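Leonie Rakena on counting ballots, and why she still does it
Dec 17, 2022

Leonie Rakena has worked every election in Wetanville for 30 years, first as a poll worker, then as a precinct captain, and now as the person who trains the others. She is not paid much for it and doesn't mention the pay unless asked. We talked at her kitchen table the month after the town's recount, which ended with the same winner and a margin that had moved by two votes.

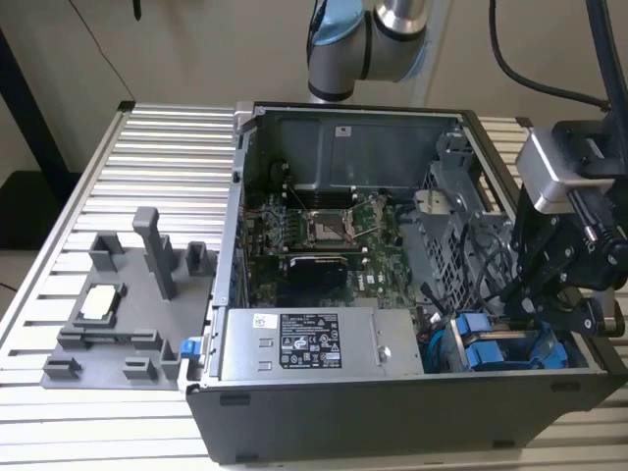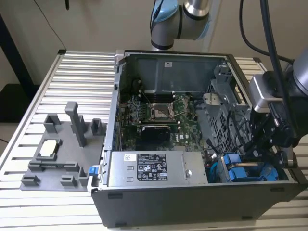 The recount was for a seat on the town council, the one that covers Dilamwood and the streets down to the river. The challenger asked for it, as the rules allow when the margin is small enough. Rakena was one of the people at the tables.

"We started at eight in the morning," she said. "You have a pair of people at each table, one from each side, and they both look at every ballot. One reads it out, the other one marks it down, then they trade. It's slow. It's supposed to be slow."

I asked her where the two votes came from.

"Pencil marks. One person circled the name and left the oval blank. The machine didn't pick it up, and it's not meant to. But when you look at it with your own eyes, you know what the voter wanted. The other one had filled in one oval, crossed it out, and filled in the other with an arrow pointing at it. Both sides agreed on both ballots. It took less than a minute."

She said most disputes at a recount table go that way. The arguments she remembers were over other things, such as who was allowed to stand behind the rope and whether observers could bring coffee into the room.

Rakena grew up outside Wetanville and did not care about politics in her twenties. She skipped the first two elections she could have voted in. Her father voted in everything, including the sewer district, and would tell her at dinner how he had voted and why.

"I thought he was wasting his evening. He'd come home from work, eat standing up, and go stand in a line at the fire hall. And he was usually on the losing side. I asked him once what he got out of it, and he said he got to complain for four years."

She started working at the polls when a neighbor broke her hip a week before an election and the town clerk called around for a replacement. The training was one evening long. On the day itself she sat at the table with the book of names from six in the morning until the doors closed.

"What surprised me was how many people I knew," she said. "And how many I didn't. I thought I knew that town. There were people living three doors down from my aunt that I'd never laid eyes on."

She has kept doing it under clerks from both parties. She would not tell me how she votes herself, and said that she has never told anyone she works with either. She also does not put up yard signs. Her husband wanted to put one up a few years ago and they had words about it. The sign stayed in the garage.

I asked whether she thinks a single vote matters, given that she has now spent a good part of her life handling them one at a time.

"In a race for governor, no, I don't suppose mine has ever mattered," she said. "I'm not going to tell you it did. In a town race it comes close sometimes. We had a library levy that passed by 30-some votes, and I could have named you 30 people who told me afterward they'd meant to come and didn't. But I don't think that's the reason to do it. If you only vote when you think you'll be the one to tip it, you'll never go."

What is the reason, then?

She took a while with that one. "I think it keeps them a little bit nervous," she said. "The people in office. They look at the turnout by precinct. They know which neighborhoods come out and which ones don't. When the road money gets divided up, I'm not saying anybody sits there with the list. But they know."

She brought up the Manolakis Road bridge as a case of this. It was closed for most of a year while the council argued over who should pay to fix it. The families on the far side had to drive the long way around to get to the school. Turnout in that precinct had always been poor. At the next election it was the highest in town, and the bridge was on the agenda at the first meeting after that.

"Did the vote fix the bridge? I can't prove it. The money might have been coming anyway. The people out there think it did, and they've kept voting."

We talked for a while about ballots where neither choice appeals. Rakena said she sees a fair number of blanks in certain races, mostly the ones with a single candidate. She sees write-ins too. Some are jokes, and she has read out the names of cartoon characters to a room full of lawyers with a straight face. Others are serious, and in small races a serious write-in effort can get somewhere. A Dilamwood parks seat was filled that way once after nobody filed for it.

"People ask me if it's all right to leave one blank," she said. "Sure it is. Your ballot still counts for everything else on it. There's a lot of people who think if you skip one, the whole thing gets thrown out. I get asked that every single time. We ought to print it on the door."

She has less patience with people who say they stay home as a protest. "I understand being fed up. But from where I sit, I can't tell the fed-up people from the ones who forgot, or the ones who were at work. It's the same blank line in the book. If you want somebody to know you're angry, come in and write something down."

The part of the job that has changed the most is the phone calls. For years, the questions she got were about where to park and what to bring. Since the last presidential election she has had callers who want to know who built the scanners, who has the keys to the storage room, and why the results on television moved during the night. She said she answers all of them and doesn't mind, as long as the caller lets her finish a sentence.

"I tell them to come and watch. The testing is open to the public. We run a stack of marked ballots through before the election, and we already know what the totals should be. It's posted at the town hall when it's going to happen. I've been at every one of those, and in most years the audience is me and the fellow from the Kuser Gazette."

This year more people came. A couple of them had prepared written questions. Rakena said one man stayed through the whole test, asked how the seals were logged, and copied the seal numbers into a notebook. He came back on election night and compared them. Then he asked her how to sign up to work the next one.

"I gave him the form. He may be a pain in the neck, I don't know yet. But he'll be careful, and I can use careful."

Finding workers is her main worry. Several of the regulars stopped during the pandemic and haven't come back, and a few others have moved to be near their grandchildren. The day is long, and a split shift would help, but the clerk's office has so far said that it makes the paperwork harder. Rakena thinks that is a poor excuse and has told them that. She would like the high school to send seniors, which state rules already permit. She has talked to the principal about it. He was in favor of it and then she heard nothing more.

"I'm going to call him again in January," she said. "The kids are good at it. They can find a name in the book faster than I can."

Her own plan is to work through the next council election and then decide. Her knees bother her, and the folding chairs at the fire hall are the same ones her father complained about. She has already started writing down the things that aren't in the manual, such as which outlet in the hall trips the breaker and which door sticks in damp weather. So far the notes fill most of a spiral notebook.

When I was putting on my coat, I asked if she had ever been tempted to skip an election again, the way she did in her twenties.

"As a voter or as a worker?" she asked.

Either one.

"Every time, about two in the afternoon. Then the people start getting off work and the line picks up."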